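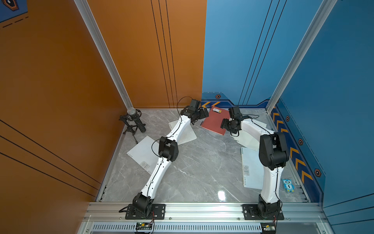 The Rukard Public Library will open its local history room on 28 February 2026. Residents may read, copy and add to the town's written record there.

The collection holds 3531 items, most of them household papers: recipe books, farm accounts, letters and school notebooks. Roughly 900 came from the Tarawneh family.
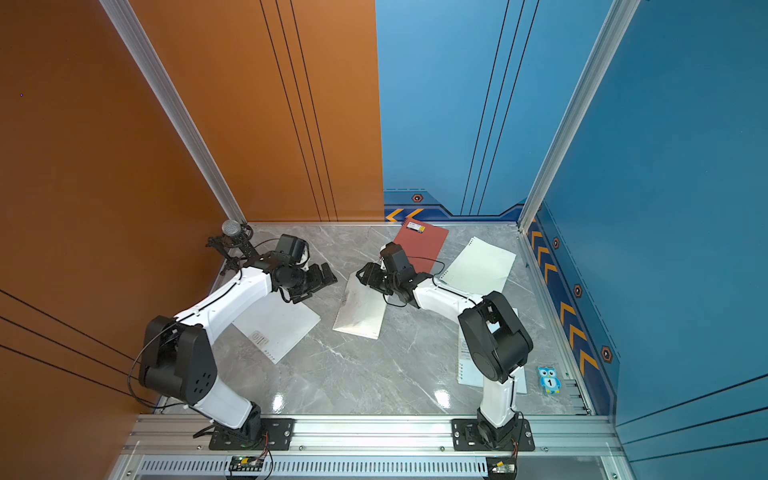 Five notebooks on a gray floor.

Original papers stay in the reading room. Readers may request up to 10 items a day, and pencils are provided at the desk.
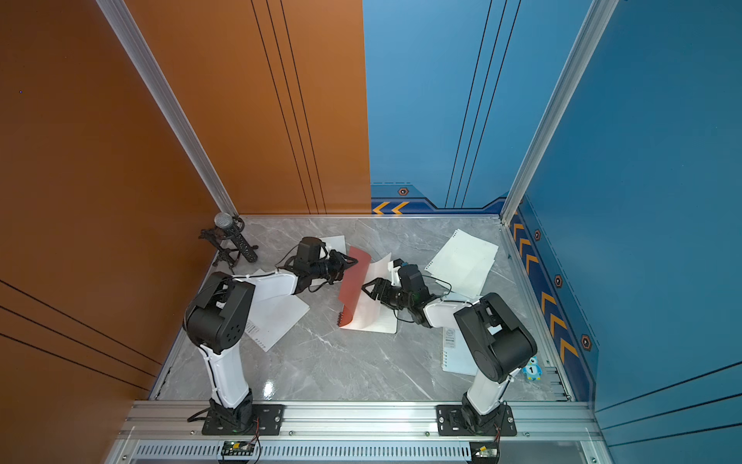

Donations are welcome through November. Please leave papers in the order in which they were kept – that order often helps us date them. Do not remove staples or tape at home.

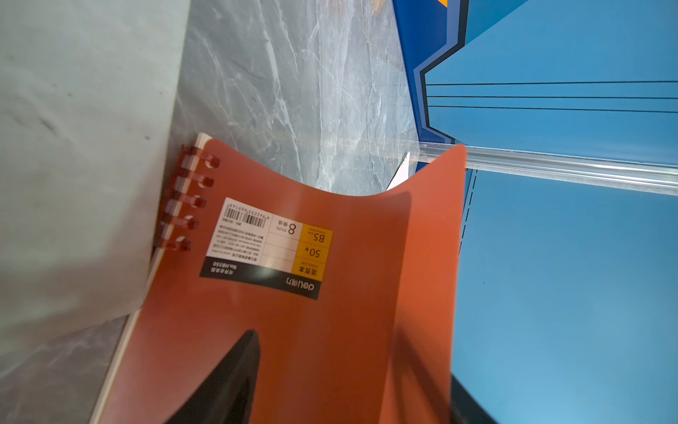 Damp and heat cause most of the damage we see in donated papers. Store notebooks flat, in a dry closet, away from vents. A plastic cover can bend as well, like the orange-red one here, which curls upward over its white pages. Do not force a bent cover back – bring it in as it is.

Donation forms are at the front desk and at the Brinow branch. Staff reply within 21 days.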